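Hand-held gripper with yellow tips: how do I get it to hold a cloth for wiping?
Posted by Kulsoom Soomro, April 2021

Hi all! I'm building a pair of hand-held grippers in our shared workshop, and I'm having a blast. They're for recording wiping moves that I want my little arm, Disach, to copy later. Blocks and cups are easy. A microfiber cloth is driving me up the wall! It creeps out of the jaws as soon as I press on anything slick, so I've been practicing on a black tablet on the big white table. Flat cloth or crumpled? Softer tips? I have 26 recordings so far and would love to keep at least a few. 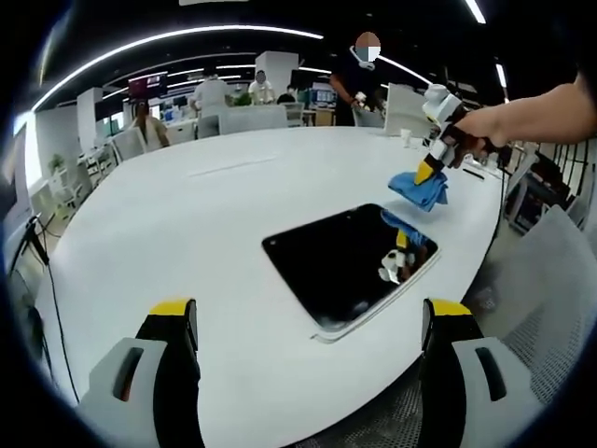
Replies

Ehsan Hashmi
Crumple it! A flat cloth gives the jaws one thin layer to hang on to. A wad fills the gap and you get a nice fat pad underneath. Then:
- Close the jaws on the middle of the cloth, never a corner.
- Come down at a slant and let the tip push into the wad.
- Start with short strokes, five or six inches.
- Keep your wrist loose. I used to squeeze mine like a wrench and every stroke came out jerky.

For the tips, I cast mine in soft silicone and the grip got so much better. Two coats of the mold release, by the way, or you'll be picking bits out with a toothpick like I was. 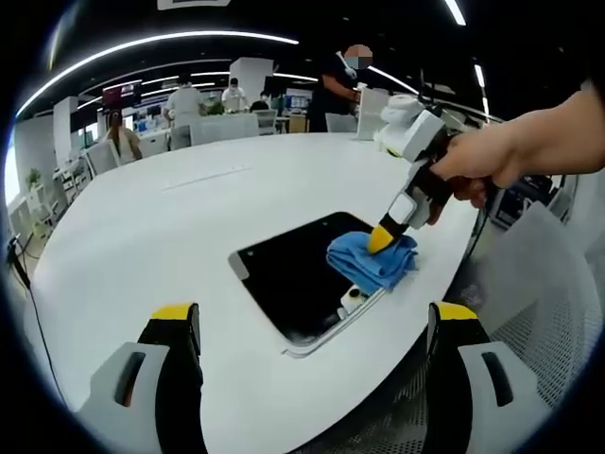
One more thing, tape your cable to your forearm or the back of the handle. Mine kept tugging on long strokes and I blamed the motor mount for a whole evening. Please post the first run when the arm tries it, I want to see!

Irfan Shaikh
rubber bands on the tips. works fine for me

Ilaria Costa
Rubber bands left marks on my screen, so check yours first. Love this build! What spring are you using in the trigger?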